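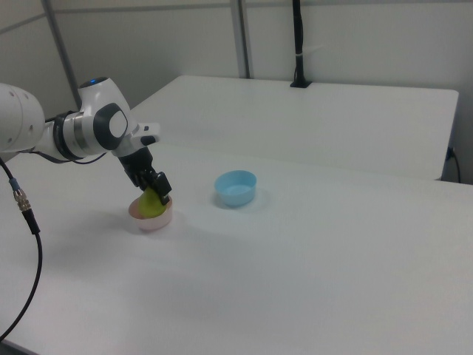
Pink and blue bowls: what does everyone use theirs for?

Flamcombe Kitchen Forum > Bowls, Plates and Bits > Page 1 of 1
Views: 1,879

plumduff40
Joined: January
Posts: 173

I've gone completely potty for pastel bowls and I need to talk to people who understand! We've got a plain white table, which I always thought looked a bit like a dentist's, and then one pale pink bowl and one light blue one went on it and the whole thing came to life. A pear in the pink one and I was sold. That yellowy green against the pink, it's like sugared almonds.

So my question: do you keep one bowl for fruit and one for everything else (keys, pegs, the odd onion), or do you swap them about? And does anybody else put pears in a separate bowl from the rest? My mum always did and I've never asked why.

teasel_and_tweed
Posts: 2,573

Oh lovely, pears in pink every time! We keep ours apart as well. They go from rock hard to mush in an afternoon, and if they're under the apples I never catch them. Shallow bowl, one layer, give the neck a gentle press in the morning.

The blue would be lemons in my house. Lemons in a light blue bowl on a white table is my idea of a holiday.

grumpyladle

Going to disagree, sorry. Plastic bowls are for mixing and for the beach. Fruit wants to be in something with a bit of weight, or a wire basket so the air gets round. I had a plastic one from Grastolton market and it slid about every time I reached for a satsuma.

plumduff40

Mine don't slide! But then I'm not a lunger. I do take the point about air, though I only ever put two or three things in at once, so it's not as if they're packed in.

saltmarshsue

Wire baskets leave dents in pears, grumpyladle. Proper little tramlines. I'd take plastic over that any day, and it goes under the tap when something leaks.

We have a set from Plonovier in four colours and the pink is always the first to be nabbed at breakfast. Is the blue one deep enough for soup or is it more of a cereal job?

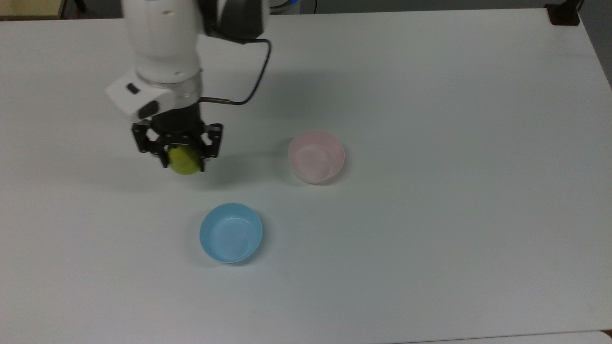

Posted by plumduff40, 10/12/2021

Cereal, I'd say, Sue, though I've had soup out of it and lived. It's the two of them together I really love. I've been trying them all over the table, blue at the front and pink behind, then side by side, then back again. I like them best a little bit apart so you can see right into both. There's just enough flare on the rim of the pink to make it look like a flower from above, and the blue has a nice smooth inside that catches the light.

Next plan is limes in the blue. Or satsumas for Christmas! Orange and blue, imagine.

teasel_and_tweed

Satsumas in the blue, YES. With the leaves left on if you can get them. I'd leave the table bare apart from that, no runner, no mats. All that white is what makes the colours sing.

grumpyladle

You'll want a runner. Bare white shows every crumb and every ring from a mug, and you'll be wiping it from now till Easter. A plain oatmeal linen one would look very smart and the bowls would still stand out. I will admit the pink is a nice pink.

saltmarshsue

High praise from the ladle!

I'm with teasel on no runner. Crumbs are easier to get off a table than out of linen. Warm water and a drop of washing up liquid, then a dry tea towel straight after so it doesn't go streaky.

plumduff40

No runner for now, but I'm keeping the oatmeal idea up my sleeve for when the in-laws come. Has anyone seen the Liapis ones in pale yellow? I'm wondering whether a third bowl would be too much, or whether yellow is exactly what's missing.

teasel_and_tweed

Get the yellow. Put the pears in the blue, though, or they'll disappear.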